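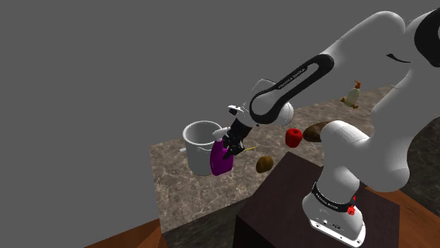 Maintained by the Nastatlow manipulation group
Last updated 30 October 2023

Nastatlow Counter Grasps: data card and README

Contents
Summary
What is in the download
Scene setup
The controllers we compared
How a trial runs
File layout
Loading the data
Known problems
Uses we had in mind
License and contact

Summary

Nastatlow Counter Grasps is a set of simulated pick attempts made with a Franka Emika arm at a kitchen counter. We built it to compare controllers on the same objects, from the same starting poses, with the same gripper. Everything was rendered and run in simulation. There is no real robot data in this release.

The set holds 2,000 trials over 198 object layouts. Each layout was attempted by 4 controllers, and some were repeated with a different random seed. The repeats are not spread evenly, so please group by layout before you average anything.

What is in the download

Rendered color images from one fixed camera
Joint positions and velocities for the arm
Finger opening and commanded finger force
Object poses at every step
A result code for each trial
The layout files needed to rebuild the scene

Depth images are not included. They can be rendered again from the layout files if you need them.

Scene setup

The arm stands on a wooden pedestal next to a marble countertop. There is a wooden floor and no walls, so whatever falls outside the modeled area shows up as flat gray. We left the walls out to keep rendering fast. If you plan to train a vision model on these images, you will probably want to replace the gray with something else.

Objects are household things: a cooking pot, a spray bottle, an apple, smaller bottles, and a few food items with simple brown shapes. Thin objects are included too, and they are the hardest part of the set. A thin yellow object lying next to the purple spray bottle leaves very little room for the fingers, and layouts of this kind are tagged "crowded" in the index.

The gripper is the two-finger hand in all trials. We had planned a second hand with wider pads, under the name Penry, but its contact model was not stable enough to publish. A few configuration files still mention Penry. You can ignore those lines.

The controllers we compared

Cisano-J: joint-space position control. The path is planned once at the start and then followed.

Cisano-C: Cartesian impedance control with fixed stiffness.

Cisano-V: the same as Cisano-C, with stiffness lowered during the last part of the approach.

Planderden: a velocity controller that corrects the hand position from the camera image at each step.

The three Cisano controllers read object poses straight from the simulator. Planderden does not. It gets the image and the joint state only, so its success rate should not be put in the same column as the others without a note saying so.

How a trial runs

1. The layout is loaded and the objects are allowed to settle.
2. The arm moves to a start pose above the counter.
3. The target object is passed to the controller.
4. The hand approaches, closes, and lifts.
5. The trial ends when the object has been held clear of the counter, when it has been dropped, or when time runs out.

Result codes are "held", "dropped", "missed", "blocked", and "timeout". "Blocked" means the hand touched something other than the target before the fingers closed. It is counted as a failure in our scripts, even in cases where the object was picked up afterward.

File layout

index.csv: one row per trial
layouts/: scene files, one per layout
trials/: one folder per trial, with images and state logs
configs/: controller settings
scripts/: loading and scoring scripts
CHANGES.txt

Angles are in radians, distances in meters, forces in newtons. The origin is at the center of the arm base, with z pointing up.

Loading the data

Run scripts/check_files.py first. It compares the checksums and prints the name of any folder that did not unpack cleanly. Then run scripts/load_trial.py with a trial number from index.csv. The state log and the images share a step counter, but images were saved at a lower rate, so most steps have no image. The loader returns the nearest earlier one.

To get scores, run scripts/score.py with the name of a controller. Add the crowded flag to limit scoring to the crowded layouts.

Known problems

The arm hides part of the counter in many images. Objects at the far side can be partly covered by the elbow or the upper link, and there is no second camera to fill in. Visibility of the target is not marked in version 1.

Finger friction is set too high for the smooth bottles. We noticed this in January and corrected it in the configs, but 2 layouts were run before the change and never repeated. They are listed in CHANGES.txt.

Some food items use a simplified collision shape that is slightly larger than the visible mesh. The fingers can seem to stop short of the surface.

Uses we had in mind

Comparing controllers, testing grasp scoring code, and checking a pipeline before moving to hardware. We do not suggest using the force values to set limits on a real arm.

License and contact

The data and scripts are free for research use. Object meshes carry their own terms, given in layouts/MESHES.txt. Please report errors through the issue tracker and include the trial number.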